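Visit notes: Trivance manipulation software group, open lab day, 14th March
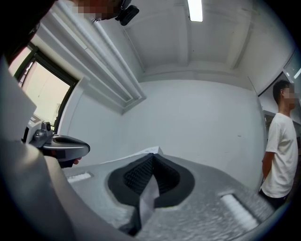
View from one hand-held gripper during a two-gripper session, with the second gripper at left.

Trivance opened its lab to outside integrators for an afternoon. I went for the software, having used an older release of their planning stack, Unora, since January.

The tour began with demonstration recording. An operator works with a gripper in each hand, and every gripper carries its own camera. The streams go into a tool named Wimora, which aligns them on a shared clock and estimates each gripper's pose from the video. Episodes where tracking drops out are flagged and can be trimmed or thrown away. Of 827 episodes in the set we were shown, 62 had been rejected, most of them for fast wrist rotation close to a blank wall.

Pose estimation leans on fixed features in the room. The wide lens helps, but plain surfaces remain a weak spot, and the staff said so without being asked. Relative pose between the two grippers is solved separately - a sensible choice, as an error there ruins any handover.

The policy is trained on relative motions and outputs short action chunks. Unora checks each chunk against joint limits and collisions before the controller gets it. A rejected chunk triggers a replan, with a budget of 300 ms. I asked what happens when the budget runs out: the arm holds position and logs the event.

Thin, flexible material is still handled by the policy alone, with no cloth model in the planner. The current target is 3,000 clean episodes.

The log viewer was the best part of the visit. It replays video, pose and gripper width on one timeline, and exports to plain files. Licensing terms were not available on the day.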